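# Brustdale landslide dam 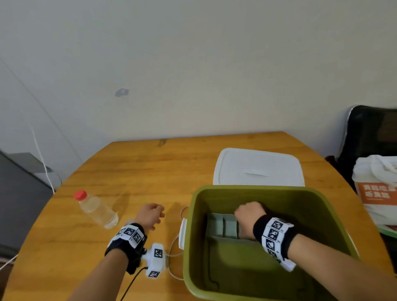 The Brustdale landslide dam was a natural barrier of rock, clay and broken timber that blocked the Tristach stream in the upper part of Brustdale one December. It held back a lake for 6 weeks before a channel was cut through its crest. Two farms were flooded and the valley road was closed until the following spring.

## Setting

Brustdale is a narrow side valley with steep slopes of shale over harder sandstone. The Tristach enters it from the north and runs past the hamlet of Pernavari, where the valley floor is at its widest. Small slides are common on the eastern side, mostly after long rain on ground that has already thawed and frozen again. Older deposits under the meadows show that the stream has been blocked before.

## The slide

Rain fell on early snow for most of the month. Cracks opened in the pasture above the road, and a section of slope 497 meters wide gave way shortly before 4 a.m. The debris crossed the stream and ran a short distance up the opposite bank. The road was buried, along with a footbridge and a hay barn.

Water began to collect behind the debris the same morning. Residents of Pernavari living below the road moved to higher ground, and the lower houses stayed empty until the lake was drained.

## Drainage

Pumps were tried first but could not keep up with the inflow. Excavators then cut a spillway along the western edge, where the deposit was lowest and contained more rock. The level was brought down in stages to limit erosion - a sudden breach would have sent the lake through the hamlet.

## Later changes

The road was rebuilt on the western bank. Drains were installed in the upper slope, and two rain gauges were added near the scar. Part of the deposit remains in place and is now covered by alder and willow.

## See also

- Crăciun flood
- Landslide dam
- Debris flow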